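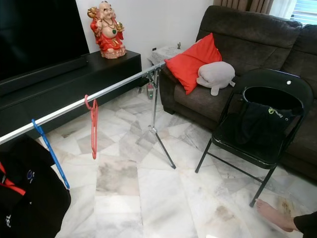 Does a Tidy Room Really Make You Smarter?

You have probably heard a grown-up say it. "Clean up this living room and you'll think better." It sounds true. Lots of things sound true. Before you pick up a single sock, let's ask some questions about it.

First question: what does "tidy" mean?

Most people would say a tidy room is one where everything is in its place. Fine. But who decides what the place is? Take a stuffed animal. If it lives on the sofa every day and everyone in the family knows it lives there, is it out of place? Your aunt might say yes. You might say no. You can't settle it by looking at the toy, since the toy looks the same either way.

So "tidy" is partly a fact and partly an agreement. A T-shirt in a heap on the floor is a fact. Whether that heap is a problem depends on who walks through the room and whether they want to wear the shirt.

Second question: where does the stuff come from?

Some people think mess just grows. It doesn't. Every single thing in a living room was carried in by somebody. A folding chair comes out for a visitor and stays out. A cushion gets dragged over for a movie. Then there is laundry, which is the sneakiest of all. It comes in to dry, or to be folded, and it sits down like a guest who won't go home.

I tried keeping a list in my own living room one July. I wrote down each thing that came in and each thing that went out. By bedtime, 19 things had come in and 3 had gone out. You don't need to be great at math to see where that is heading. But be careful with my list! It was one day in one home, and I knew I was keeping it. That isn't proof of anything about your house. You would have to make your own.
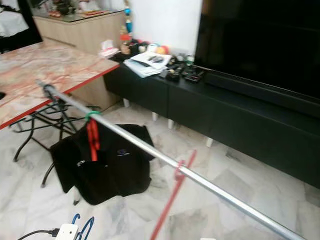 Wanda Pawłowska

Third question: do hangers help?

Clothes hung on a hanger take up less floor than clothes in a pile. I believe that one, because you can test it. Drop a shirt on the floor and trace around it with string. Then hang it up and look at the floor under it. The string wins no prizes, but it does give you an answer.

Here is what I don't believe: that buying more hangers makes people hang up more clothes. I once bought a set called the Brornico, and the box promised it would "end laundry mess forever." Forever is a long time. After a week most of my hangers were bare, and the clothes were on the back of a chair. The hangers did their job fine. I was the part that didn't work.

When a box makes a promise like that, try asking how they know. Did someone check? In how many homes? Who did the checking, and do they sell hangers?

Fourth question: so does tidying make you think better?

Maybe a little, for some people, some of the time. I know that is an annoying answer. If you spend ten minutes hunting for a pencil, those are ten minutes you aren't drawing. On the other hand, plenty of people read happily on a sofa with a pillow and a pile of toys next to them.

Try it on yourself

Pick a short job you do often, like a page of spelling. Do it one afternoon with the room as it is. Another afternoon, clear the floor first and do a page that is just as hard. Time both with a clock and write the times down. Then swap the order and do it again, in case you were only getting better with practice.

Don't decide beforehand which one should win. If you tell yourself the tidy day will be faster, you may hurry on that day without noticing.

And if a grown-up asks why the shirts are still on the floor, "I'm doing an experiment" will work once. Write down how long it takes before they ask again.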